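5.2 Silent grip loss during part transfer

The most frequent fault in the Wostport trials was a part slipping from the fingers without the controller noticing. The task was to move small metal parts between a compartment tray and a perforated steel tray using two arms. Of 448 transfers attempted, 286 finished with no fault logged. When we checked the recordings by hand, 3 of those had in fact ended with the part in the wrong place and the arm carrying on as if it still held it.

Figure 4 shows the layout, with the left arm holding a part over the compartment tray and the right gripper open near the edge of the steel tray.
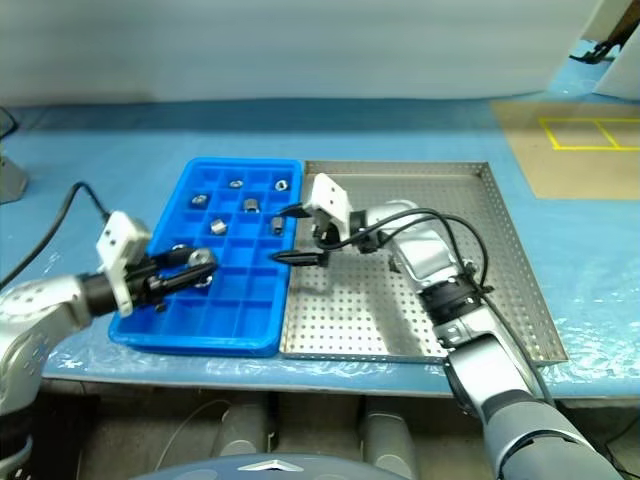
Figure 4. Two-arm transfer task. Blue compartment tray and perforated steel tray, side by side.

The cause was the way grip was confirmed. The Clevon controller compared finger width with a single threshold, which had been set on the larger parts. A short cylinder gripped near its end could tilt and fall while the width reading stayed above the threshold for around 2000 ms. By then the arm had started its next move. In one case it pressed a dropped part against the tray wall and tripped the force limit, and both arms had to be restarted by hand.

Kirsty Quinlan rewrote the check in November so that width is read again after the lift and compared with a value stored for each part type. Ring-shaped parts still give unreliable readings when gripped across the opening, and we have left them out of the results in Section 6.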